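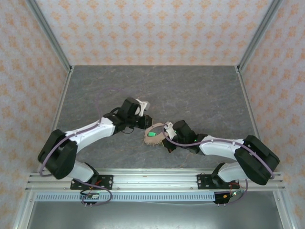
Le motif damas passe pour un décor de grandes pièces : hauteur sous plafond, moulures, recul suffisant pour que le dessin se lise en entier. Babita Tiwari, responsable de la mise au point des revêtements chez Cillden, travaille depuis janvier sur l'usage inverse, celui des petits volumes. Niches, alcôves, cabines, fonds de vitrine, parois inclinées. L'entretien a eu lieu à l'atelier, entre deux séries d'essais de pose.

La première question portait sur l'échelle. « On réduit trop vite, répond-elle. Le réflexe est de prendre un damas de salon et de le ramener à la moitié. Les feuilles se bouchent, les contre-formes disparaissent, et à deux mètres le mur devient une trame. » Le dessin retenu pour la gamme Histik a été repris au trait, motif par motif. Certains détails internes ont été supprimés, les tiges épaissies, l'espace entre deux médaillons élargi. Le raccord vertical est de 400 mm, valeur qui permet de placer au moins un motif complet sur la plupart des panneaux bas.

La couleur a demandé davantage de temps que le dessin. L'orange sur fond blanc rosé est une combinaison que Babita Tiwari juge difficile à stabiliser. « Le fond est presque blanc, mais il porte une pointe de rose. Si l'imprimeur le tire vers le neutre, l'orange paraît sale. S'il le tire vers le rose, l'ensemble vire au saumon dès qu'on passe sous un éclairage chaud. » La référence validée porte le numéro 486 dans le nuancier interne. Les bains sont contrôlés sous deux illuminants, puis comparés à un témoin conservé à l'abri du jour. Elle déconseille de compléter un chantier avec un lot différent, même à numéro de teinte identique, lorsque les deux lots se rejoignent dans un angle rentrant : les parois s'y éclairent mutuellement et l'écart devient lisible.

Papier ou tissu ? Elle ne tranche pas. Le papier intissé se pose plus vite et tient mieux l'aplomb. Le textile léger tolère les supports irréguliers et se dépose sans détruire la surface, mais il se déforme en biais. « Sur une paroi d'équerre, n'importe quel poseur correct s'en sort avec les deux. Sur des côtés qui s'ouvrent vers l'extérieur, le tissu pardonne à l'encollage et vous punit à la coupe. »

La question des parois évasées revient d'ailleurs plusieurs fois dans la conversation. Lorsque les deux côtés s'écartent du fond, le motif ne peut être raccordé à la fois en haut et en bas de l'angle si le panneau est lui-même incliné. Il faut choisir la ligne de raccord. L'atelier la place à hauteur d'œil pour une pièce où l'on se tient debout, au tiers inférieur pour un volume que l'on regarde de dessus. Le décalage résiduel est renvoyé vers les bords libres. La méthode appliquée est la suivante : tracer l'axe du fond, centrer un médaillon sur cet axe, poser le fond en entier, puis partir des deux angles vers l'extérieur. Les lés latéraux sont coupés avec une surlongueur de 8 cm, arasée après séchage complet.

« Le poseur veut toujours commencer par un côté, observe-t-elle. Il gagne une demi-heure et il se retrouve avec un demi-motif au milieu du fond. »

Reste le sol. Sous un mur aussi chargé, Cillden recommande un gris à veinage marbré, de contraste faible. La gamme Leiva comprend 4 gris de ce type. Babita Tiwari écarte les deux plus clairs pour le damas orange : trop proches du fond imprimé, ils brouillent la ligne de plinthe. Elle écarte également les veinages directionnels, qui imposent une lecture en longueur dans un espace où le mur installe déjà un rythme vertical. « Un marbre gris, il doit se taire. On lui demande de la matière, pas un dessin. » Le sens de pose compte peu à condition que la planche ne répète pas la même veine à intervalle court. C'est le défaut le plus courant des décors imprimés d'entrée de gamme, et il se repère mieux sur une petite surface dégagée que sous des meubles.

Sur la brillance, sa position est nette. Mat au sol, mat au mur. Un fini satiné sur le gris renvoie l'orange des parois et produit une bande teintée au pied du mur, variable selon l'heure. L'effet plaît parfois en présentation ; il complique ensuite toute appréciation des couleurs des objets placés dans le volume.

Elle admet une limite à l'exercice. Un fond à motif répété gêne la lecture des petites pièces claires, en particulier des beiges, dont la valeur est voisine de celle du fond. Un vert vif se détache sans difficulté. « Le beige sur le damas, il faut l'éloigner de la paroi ou le poser sur le gris. Le contour revient tout de suite. » Pour une vitrine destinée à des objets de cette teinte, elle oriente les clients vers une version ton sur ton de Histik, encore à l'essai.

L'entretien courant se résume à un dépoussiérage à sec, brosse souple, de haut en bas. L'éponge humide est admise sur l'intissé, exclue sur le textile. Quant aux joints d'angle, elle préfère un bord à bord franc à toute baguette de finition — « une baguette, dans un petit volume, on ne voit plus qu'elle ». Les prochains essais porteront sur la tenue des arêtes supérieures, où le revêtement s'arrête sans couvre-chant.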